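Wrist camera frames blurry in teleop demos, policy misses the cube

I'm recording pick demos by remote control, leader arm to follower arm, with one wrist camera. The target is a blue cube with a red block as distractor. I have 200 episodes. The trained policy goes to the correct object but closes short of it. Typical approach frame:
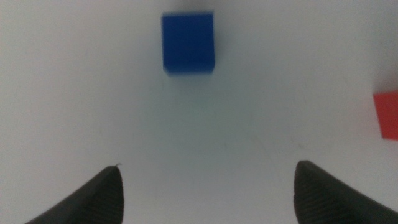

Wrist view, blue cube ahead, red block at right, fingers open.

Cube edges are soft, fingers are sharper. Is this exposure or focus, and do I have to re-record?
Kuo-hua Siu

2 answers

Sabine Pfeiffer
Probably exposure. Auto exposure picks a long shutter indoors. Lock it manually, add light, and move the leader slower on the last stretch. To rule out focus, park the arm at the same height and grab a still. If the cube is sharp there, it's motion. I would keep the old episodes and record more slow approaches before deciding. Also check the timestamp offset between camera and joint states, which can cause a short grasp by itself.

Henrik Wunderlich
just record more. I had 800 before mine worked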